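3.2 Gathering the demonstrations

We did all our collecting in Cornlow, our simulated kitchen, and I'll admit I was far too cheerful about how long it would take. My plan was simple enough: Ksawery Kwiatkowski and I would steer the arm by hand through each task, save the good runs and bin the rest. Figure 4 has two moments from the work, one at the counter and one at the fridge. 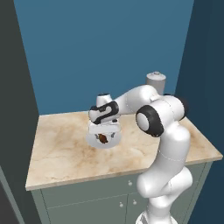
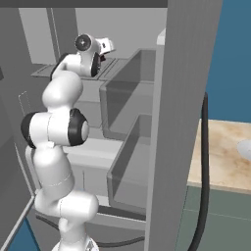 Figure 4. The arm in Cornlow: over the marble counter with a dish at the gripper (first), and reaching up to the top shelf inside the fridge (second).

We ended up with 995 runs, of which 118 were fridge tasks, and those 118 ate up far more of our time than I'd like to put in print! Reaching into a tight space with a long arm is fiddly, and my early tries were full of little stops and wobbles (Ksawery's were much smoother, and he did mention it). A learner copies the wobbles along with everything else, so we trimmed any pause longer than a second before training.

Kazimiera Krajewska then checked a random 100 runs without knowing which of us had driven them. She marked each one as clean, usable or bad, and we went back over every label where she and the driver disagreed. Most of those came down to how you set a thing down – I was happy with a small drop at the end, she wasn't, and we went with her stricter rule for the whole set.

One more wrinkle. We changed the starting pose of the arm for every run, but only began shifting the objects as well in June, so the older runs have less variety in them. We kept them in anyway, and Section 4.1 looks at what happens when you leave them out.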